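Reception desk fit-out — people wanted, short job, February start

Posted by Csaba Gulyás for Rundine

Need hands. We've got a run of reception desks and open shelving going into shared work rooms at the Cusance building and we are short. Two fitters plus a finisher would do it, more if you come as a pair. Read all of this before you ring please, last time half the callers hadn't.

What it is
Curved desks, grey wood-grain boards, red panels set in under the top. Open compartments and shelves that follow the curve. Most are up already. What's left is the fiddly end of it — levelling, edges, dots over the fixings, cable runs, doors on the back row, then a proper clean and tidy so people can sit down and work. Some rooms are already in use so you'll be working round chairs, keyboards, other peoples stuff. Be nice about it.

The jobs
Check every shelf for level and wobble. Tighten, pack, check again.
Stick-on caps over open fixings, grey on grey boards, white where we've run out of grey.
Cables off the floor where they can be. Clips supplied.
Clear out the compartments. Wrappers, cups, paper, offcuts, all of it. Bins are by the goods lift.
Wipe down grained surfaces with the grain. No scourers. No spray on the red panels, damp cloth only, they mark.
Fill in the snag sheet for each desk before you leave it. Not at the end of the day from memory.

You
Have done shopfitting, kitchens, or office furniture before. Doesn't need to be years.
Own hand tools and a decent level. Drill useful. We have two on site and they're always somewhere else.
Can kneel. A lot of this is done lying on your back looking up at the underside of a shelf.
Happy reading a Mészáros drawing. They're clear enough but the curved parts are drawn from the back, catches everyone out.
Soft shoes or covers indoors, the floor is finished.

Hours and money
Start 7.40, gate shuts at 8. Forty hours a week, two weeks, maybe a third if the Camolik order turns up in time. 1,745 for the fortnight, paid on the second week's sheet. Parking is £2 a day in the yard, keep the ticket and we'll refund it. Tea free, lunch not.

No CVs. Send your name, what you've fitted lately, a couple of photos of your own work and when you can start. If you've got a finisher you usually work with say so and we'll take you both on if we can. Agencies — no thanks.

Site visit avaliable most afternoons, ask for Csaba at the side door. Some idea of the furniture first:
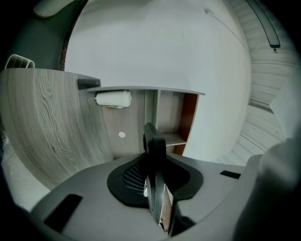
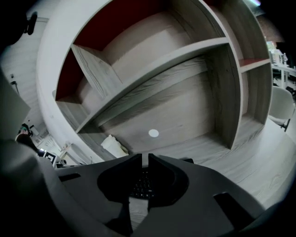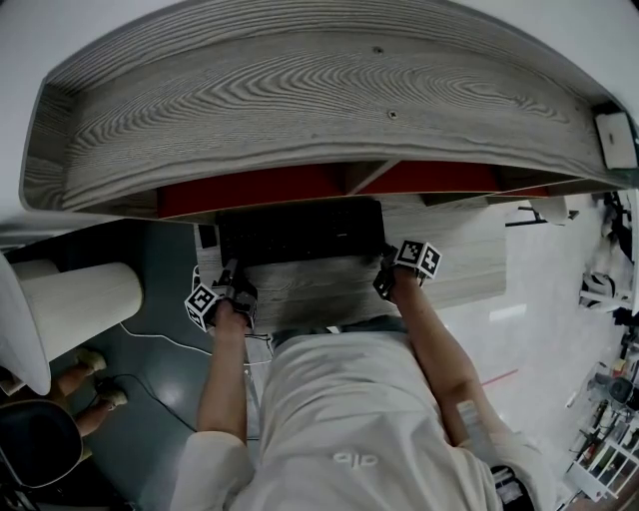

Pale grey wood grain, the finish you'd be working with. Desk with the keyboard is the last of the three.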